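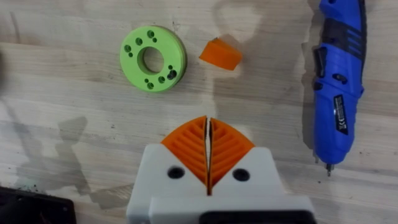
Green 3D-printed ring on the bench, smaller holes around the center opening

Battery monitor reads 127 Ah used, but batteries are only 100 Ah

Posted in Van and RV Electrical by skastside_dweller
2018-05-02

I live full time in a cargo van, mostly on public land, and my house bank is two 6 volt golf cart batteries in series. I bought them used from a shop called Pagano. The seller said the pair was good for 100 amp-hours. The label has faded, so I can't check the part number. Last night the Sorell monitor showed 127 Ah used since the last full charge, and the fridge was still running. Resting voltage in the morning was 12.1. Either the monitor is wrong or I misunderstand the rating. The shunt is on the negative side, between the battery post and the bus bar. The solar controller negative goes to the bus bar. Which number do I trust?

Chunhua Dai

Your wiring is correct as described. All current in and out of the bank has to cross the shunt, so the count should be close.

Most 6 volt golf cart batteries hold a good deal more than 100 Ah when new. Two in series gives you 12 volts at the amp-hour rating of one battery, usually a little over 200. My guess is the seller quoted you the usable half. Shops do this without saying so. 12.1 volts at rest is near 50 percent for flooded lead acid, and that agrees with 127 Ah out of a bank that size, allowing for some age.

Check three settings in the monitor. Capacity should be the full 20-hour rating. Charged voltage should be set slightly below your absorb voltage. Tail current should be 4 percent of capacity. If the tail current is set too high the monitor resets to full early and the count drifts.

Then take a hydrometer reading on all 6 cells after a full charge. If one cell is well below the others, the bank is on its way out regardless of what the display says.

Nista

Had the same thing. Mine was the zero offset. Turn off every load, disconnect solar, and see if it still shows current. Mine showed 0.4 A with nothing on, and overnight that adds up.

ridgeline516

Just get lithium. I ran golf cart batteries for two winters and got tired of adding water. If the fridge runs you're fine.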